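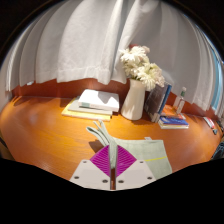 Wool must never go in with the gloves, my neighbor told me on the stairs this morning, and she asked if I had finished already with the winter things. I said almost. It was not true. I had only opened the bag.

So today I did it. October is late for this work, I know, but in September it was too warm to think of gloves. I took everything to the big table near the window, where the light is good through the white curtain, and I began to sort. The books stayed where they were, I only worked next to them. One day I will find a shelf for them, but the shelf from Cordeiro is still in its box and I do not have the right screws.

The pale green glove was the first I could find. The second one of this pair is a mystery. I looked in the coat, in the other coat, in the bag from Durkwood where I keep the scarves, and in the drawer under the telephone. I am almost sure that I had both in March, when I took the bus to Vumton and it was so cold at the station. I remember I took them off to pay. After this I do not remember.

The green cloth with the yellow line I wanted to put with the kitchen things, but it is nice to have it on the table while I fold. The wood is very smooth and everything slides. My mother always folded on a cloth, and she said the table must be happy also. In my language this sounds better.

At 10 I stopped for coffee and wrote the list for the upper closet:

Scarves, left side
Gloves in pairs, in the shoe box
Gloves without pair, in the small bag (I do not throw them yet)
Thick socks, behind

I am a little ashamed of the small bag. It is a bag of hope. But last year one glove came back after the whole winter, inside a boot, so I keep it one year more.

Then I wiped the table with the Iver polish, only the side by the window, and I must say it smells too strong. I opened the window and the curtain blew in my face the whole time. The bottle cost less than the old one, now I understand why. Next time I go back to the old one.

In the afternoon I met the neighbor again and she asked about the wool. I told her that I wash it by hand. She was satisfied, I think. She offered me to borrow her drying rack — the large one — and I said yes, although I have no idea where I can open it. Maybe in the hallway, if I move the bicycle.

Tomorrow the sweaters. I must also telephone to the bus company and ask if they keep lost things since March. Probably they laugh at me, but it is a good glove and my hand is still cold without it.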